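Notebook, bedding trial, spare room

Boris wants it on record that the fitted sheet "stays put." I want it on record that I don't believe him yet. The claim comes from Galtetti, who sent us the sheet, and their sheet of instructions says the elastic holds a mattress up to 200 mm deep and that the fabric drops its creases overnight. Overnight on whose bed, they don't say. Margit asked them in February and got a colour card back.

Method, such as it is: wash, line dry, fit by one person without help, leave it, come back and look. No ironing. Ilaria did the fitting this time and says the corner between the headboard and the wall was a pain, same as last time. She wouldn't pull the bed out to do it. Fair enough, most people don't at home either, so I've let it stand as a proper test.

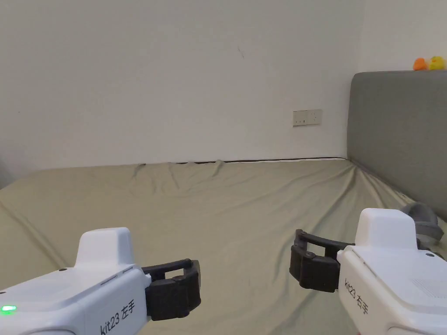
Praddale, November 1, 2023

Sage green, fitted, nothing on the middle of it. I'd call that creased. There are big diagonal folds running out of the middle and longer pulls on the headboard side, where I'd expect them if the fabric is under tension at that end and slack everywhere else. The back edge along the wall is rippled too. Boris reckons the ripples would go if someone slept on it. Maybe. I'd like to see that tried before it goes in anybody's report.

Colour: the card says sage and I suppose it is, though against the grey of the headboard it goes a bit olive to my eye. Margit likes it. Not my department.

The cable along the back of the mattress needs to be clipped to the wall before the next fitting. Ilaria is tucking blind down there and I don't want it caught under the elastic. Ducks can stay on the headboard.

Raffaele brought up the thread count again (1000, according to the packet). I don't see what it has to do with creasing and I doubt the figure anyway. Amanuel has a magnifier and can count a square if he's bored.

To do:
Refit with the bed pulled out, same sheet, same person.
Try the Testa sheet on the same mattress, washed at 62 like this one.
Measure the mattress depth properly. We've all been quoting the label.
Leave it on for 7 nights with Boris in it, seeing he's so sure.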